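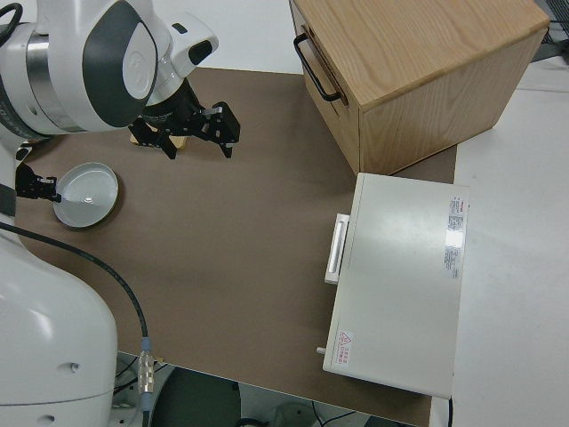

Prarico to Start Direct Bus Service Between Winport and Barbu in October

WINPORT, 08/07/2022 - Prarico, the regional bus operator, will start a direct service between Winport and Barbu in October. The new line, Route 267, will run every day of the week and will replace the current trip by way of the Eastfield interchange, where passengers have to change buses.

Route 267 will be served by six low-floor buses. A one-way adult fare between the two towns will cost $4. Shorter trips along the line will be charged at the existing local fare, and holders of a Prarico monthly pass that covers both towns will not pay anything extra.

"People in Barbu have asked for a direct bus to Winport for as long as I have worked here," said Anca Jitaru, head of network planning at Prarico. "The connection at Eastfield works when everything is on time. When the first bus is late, passengers miss the second one, and in the evening that can mean a long wait. We looked at holding buses at the interchange, but that only moved the delay to other lines."

Route and Stops

The bus will leave Winport from the rail station forecourt, call at the hospital and the community college, and then follow the county road along the river to Barbu. In Barbu it will stop at the market square and the high school before ending at the sports ground, where there is space for buses to turn.

Passengers in the villages along the county road will keep their existing stops. Two of these, Mill Lane and Old Quarry, will move a short distance so that a bus can pull fully off the road. The new stops will have a raised curb, a shelter and lighting. The old shelter at Mill Lane will be taken down once the new one is open.

The Eastfield interchange will stay open for all other lines. Route 267 will not go there. Passengers traveling from Barbu to Eastfield should use the local bus, which keeps its present route and will run on a slightly changed schedule.

Schedule

On weekdays, buses will run every half hour in the morning and late afternoon and every hour at other times. Weekend service will be hourly all day. The last bus from Winport will leave after the arrival of the final evening train, and the driver will wait a few minutes if that train is running late.

The full schedule will be published at the end of summer. Prarico has shared a draft with both town councils, the hospital and the college. The hospital asked for an earlier first departure from Barbu to match the start of the morning shift, and that change has been made. The college asked for an extra late bus on class nights. Prarico is still looking at whether a driver and vehicle can be made available for this and will give an answer before the schedule is printed.

Tickets and the Jultine Card

Route 267 will be the first Prarico line outside Winport to accept the Jultine card, the contactless travel card already used on town services. Passengers touch the card to the reader when they board and again when they get off, and the correct fare is taken. Anyone who forgets to touch out will be charged the full one-way fare, and can ask for the difference back through the customer office.

Cash will still be accepted on board. Drivers carry limited change, and passengers paying with large bills may be asked to buy a ticket at the station kiosk or at the newsstand on Barbu market square.

Prarico will give out 400 free Jultine cards to Barbu residents before the line opens. The cards will be available from the Barbu town hall, one per household, on a first-come basis. They carry no starting credit and have to be topped up before use. Residents should bring a recent utility bill or another document that shows their address.

"We know that a lot of people in Barbu pay with cash because the card has been of no use to them until now," Jitaru said. "They can go on paying that way. The card is quicker at the door, and it works out the cheaper fare for you when you make several trips in a day."

Students and passengers over retirement age can have their discount added to a Jultine card at the customer office in Winport. Staff will also hold sessions for this at the Barbu town hall in the weeks before opening. Paper discount passes will be valid on Route 267 until they expire.

Accessibility

All buses on the line will have a ramp at the middle door, a space for a wheelchair or stroller, and spoken and displayed stop announcements. Passengers who need the ramp should signal the driver from the stop or press the blue button inside the bus. Advance booking is not required.

The stop at Barbu high school is on a slope, and the sidewalk there is narrow. The town plans to widen it, but the work will not be finished when the service starts. Until then, wheelchair users are advised to board at the market square.

Bicycles will be carried outside peak hours when there is room. A passenger in a wheelchair or with a stroller always has priority for the space. Folded bicycles are allowed at any time.

Road Work Before Opening

Work on the new stops will take place over the summer. There will be temporary traffic lights at Mill Lane and later at Old Quarry, and the present buses may be delayed while these are in use. Access to homes and farm entrances will be kept open. Notices with the working dates will be delivered to addresses next to the sites and posted at the stops.

In Winport, the taxi stand in the station forecourt will move to the south side to make room for the bus bay. The short-stay parking spaces nearest the station door will be removed, and replacement spaces will be marked out beside the post office.

Comments on the Plans

Residents can comment on the draft schedule and the new stop locations until the end of this month. Plans can be viewed at Winport library and Barbu town hall during normal opening hours. Comment forms are available at both places and on board the current buses between Eastfield and Barbu. Completed forms can be handed to any driver.

Prarico staff will be at the Barbu market on Saturday mornings during the comment period. The route itself has been approved and is not part of the consultation. Suggestions for other lines will be passed to the planning office and considered in next year's network review.

Prarico will review Route 267 after its first full year. The review will look at passenger numbers, punctuality and complaints, and the results will be presented to both town councils in open session.

About Prarico

Prarico runs town and regional bus services in and around Winport, including school services and the hospital shuttle. Its depot and customer office are on Station Road in Winport.

Media Contact

Press Office, Prarico
Station Road, Winport
Interviews with Anca Jitaru can be arranged through the press office on weekdays. A map of the route and drawings of the new stops are available on request.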